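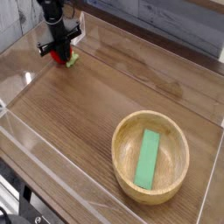
Le bol, chez moi, a toujours servi à autre chose qu'à manger. Clés, élastiques, tickets de pressing périmés, une pile qui marche peut-être encore. On en a tous un, dans l'entrée ou au bout du plan de travail. Rond, en bois clair, couleur miel, bord épais et lisse, les veines qui tournent doucement à l'intérieur : voilà le modèle qu'on voit revenir partout, posé à même un plateau brun où le fil du bois file en biais. Dedans, un seul objet. Un pavé vert menthe, tout en longueur, arêtes nettes, mat. Et ça suffit. Bois sur bois, une touche de vert, et l'oeil se pose.

C'est tout le sujet de ces pages. Le vide-poche est de retour, et avec lui une question bête : qu'est-ce qu'on met dedans, et quand est-ce qu'on arrête d'en mettre ?

Un peu d'histoire, vite fait. Ma grand-mère avait le sien sur le buffet, en olivier, fendu d'un côté. Noix en hiver, boutons le reste de l'année. Puis sont venus les boîtes en plastique, les tiroirs à compartiments, les étiquettes. On a rangé comme des comptables. Et maintenant retour au bol, parce que le compartiment, passé le premier mois, plus personne ne le respecte.

Chez Ullero, petit atelier de tournage où j'ai passé une matinée d'août (chaleur, copeaux dans les chaussures, café imbuvable), on ne fait presque plus que ça. Des bols. Frêne, érable, un peu de merisier quand il y en a. Le geste va vite, le séchage beaucoup moins. Les ébauches patientent 3 mois sur des étagères au fond, à l'abri du soleil, et certaines se fendent quand même. On les garde pour le poêle. Le bord épais, m'explique-t-on entre deux pièces, c'est une affaire de main : on attrape le bol sans regarder, en partant, en retard, le manteau à moitié mis. Un bord fin, c'est joli en vitrine, ça s'ébrèche au premier trousseau.

Tosanell, l'éditeur de déco, a choisi l'autre voie. Forme large, presque plate, finition vernie. Beau, oui. Mais vernis égale traces, et les clés rayent. J'en ai un depuis le printemps, il a déjà l'air d'avoir fait la guerre. Je préfère l'huile, qui se refait en cinq minutes avec un chiffon, le soir, devant n'importe quoi à la télé.

Reste le contenu. Ma règle, testée sur moi-même et deux voisins de palier : un objet qui ne sert à rien, et le reste tourne. L'objet inutile, c'est l'ancre. Un galet, un cube, une pièce de jeu de construction oubliée par un neveu. Couleur franche ou pastel, peu importe, du moment qu'elle tranche sur le bois. Le vert pâle marche très bien sur les essences claires. Le rouge aussi, mais à petite dose, sinon on ne voit que lui. Tout le reste, ticket, monnaie, capuchon de stylo, doit pouvoir repartir dans la semaine.

Et le vider. Vraiment. Je le fais le matin, 15 minutes avant de sortir, retourné d'un coup sur la table. Ce qui roule par terre, je le ramasse, ce qui colle, poubelle. Il y a toujours un truc mou non identifié dans le tas, pâte à fixer, vieux chewing-gum, gomme fondue. Ne pas chercher a comprendre.

Côté prix, comptez 40 euros pour un bol tourné à la main de taille moyenne, davantage dans les bois fruitiers. En brocante, beaucoup moins, à condition de passer l'ongle dans les fentes et de renifler : le bois qui a servi à la salade à l'ail garde l'ail. Longtemps. Un ponçage léger, grain fin, toujours dans le sens du fil, puis deux couches d'huile. Laisser une nuit entre les deux, même quand on est pressé, surtout quand on est pressé.

Pour l'emplacement, près de la porte mais pas en plein soleil, et jamais sur le radiateur. Le mien y a passé un hiver. Il est ovale maintenant. Je le garde, les clés s'en fichent complétement.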